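The Round Table

The last thing my uncle Neville Hulme ever asked me to do was have the family over for soup, so on 2 January 2021 I was standing in the back room in my socks, wondering how many people you can feed off a round green table meant for two cups of tea and a newspaper.

I'd borrowed the steel bowls from Carol Sedgwick across the hall. Carol used to cook for a ferry line and she owns bowls the way other people own pens. "Don't stack them wet," she told me, and then told me again through the door after she'd shut it. The red tray was mine, from the old apartment on Dalov Street, and it had survived three moves and one husband.
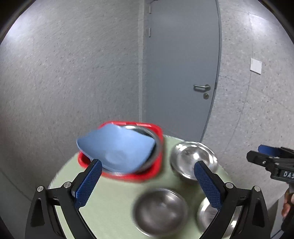 I kept shuffling things. One bowl back, one bowl forward, tray to the left, and then I'd go stand by the door with my hand on the lever and try to see it the way Ryan would see it walking in. Ryan Tunstall is my cousin, and he notices tables. He once drove 90 miles home from a christening because of a tablecloth (he says it was the traffic).

The soup was Neville's recipe, or as much of it as I could read. He'd written it on the back of a bus ticket, number 12 to Bakden, and the only words I was sure of were "leeks" and "not yet." So I made it with leeks and I waited. I waited so long the window fogged up and I drew a face on it, and then the face started to look like Neville and I had to rub it out with my sleeve.

Then there was the matter of who'd sit where. I had the one decent armchair, which would go to Carol whether I liked it or not, and I had the blue chair.
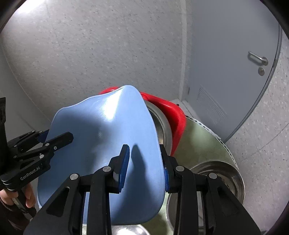
Neville bought it in July, the summer I turned eleven, off a man who was clearing out a dance hall and wanted it gone by dark. He carried it home on his head in the rain! I sat in it for every birthday after that, and he'd stand behind me and tip it back just a little, just enough to make me yell.

I was still deciding when the bell went. Ryan, early, with a loaf under each arm and snow on his hat.

He looked at the bowls. He looked at the tray. I could hear the soup ticking away on the stove and I thought, well, go on, say it.

"Where's he sitting?" Ryan said.

I pointed at the blue chair. He nodded, put one of the loaves down on the seat, and went to hang up his coat.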